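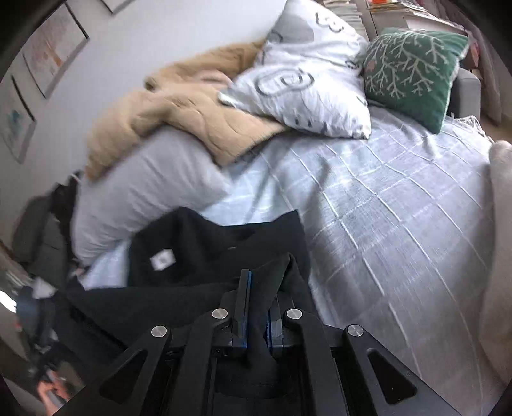 **Hand gripper, pair no. 2 - check before we do any more laundry runs**

Filled in by Florence, Monday evening, with a mug of tea and the good screwdriver set. Parvathi, Lorne, please add your own notes underneath mine, however small, because I do forget what we decided from one week to the next and I'd love to have it all in one place.

### Frame and joints

- [x] **Pivot screws, all four.** Snug, and the arms still swing freely. I gave the left inner one the tiniest nip and then backed it off again, as it had started to feel gritty.
- [x] **Arms.** No cracks at the corners of the triangular cutouts, which is where the first Melnyk set let go on us. Please do run a fingernail round the inside edges as well as looking!
- [x] **Pinch points.** Mark these as understood, everybody. Fingertips stay on the handle and well away from the linkage while it closes. Lorne has already had one blood blister and was very brave about it.
- [ ] **Handle grip.** Slightly loose when you twist it hard. Safe enough for clothes, I'd say, but I want it seen to before we try anything heavier.

### Finger pads

- [x] **Blue pads stuck down along the full length.** Both fine. I tugged at the corners.
- [x] **Ridges clean.** Brushed with the old toothbrush. Knitwear leaves a surprising amount of fluff behind, so do this every time, even if you only had one jumper to fold.
- [x] **Pads meet squarely when closed on cloth.** Good on a single fold and good on a double.
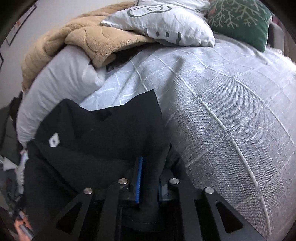
*Pad check on dark cloth: a gathered fold held between the fingers.*

Comment from Parvathi: happy with the pads. Could we go a bit gentler on anything with a label sewn in? I worry about the stitching more than the cloth, and I would hate to be the one explaining a torn collar to Audrey-Anne after she's been so kind about lending us clothes.

### Working area

- [x] **Trailing straps and cords.** Have a look before you start and again halfway through. Loose sleeves and straps are forever finding their way round things, and if one catches while you are pulling, stop, open the fingers and free it by hand.
- [ ] **Floor beside the bed.** Not passed, I'm afraid. You lean and shuffle far more than you expect to with these, and you don't look down while you're doing it, so anything lying there wants moving before you begin. I'll bring one of the big Wimgate tubs over.

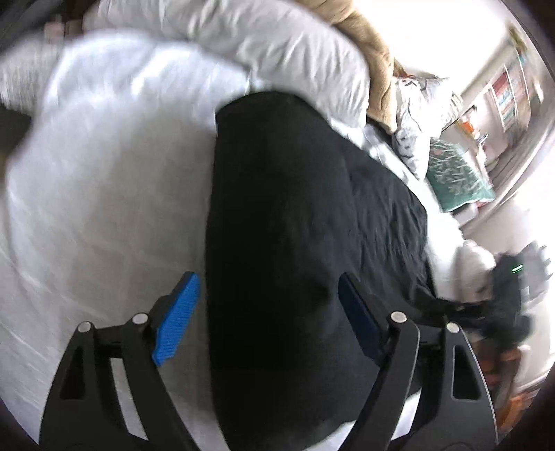
- [x] **Bedding.** Leave it as rumpled as you like, that's rather the point, but shake it out first for pins, hair grips and the like. I found a brooch last month - a lovely one, and very sharp.
- [x] **Light.** Evenings need the big lamp on as well, or the dark clothes become hard to judge by eye and you end up squeezing harder than you need to.

### Spares and sign-off

There are 11 spare pads in the Flerura tin, on the shelf over the soldering bench. I've put us down for a full strip and clean at 300 grasps, and we'll do new pads at 1000 unless they look tired sooner. The tally sheet says 325, so the strip is overdue and that one is my fault entirely.

Comment from Lorne: I can do the strip and the handle together on Thursday if someone leaves me the small hex keys.

**Result:** fine for light clothes only, until the handle and the floor are both ticked.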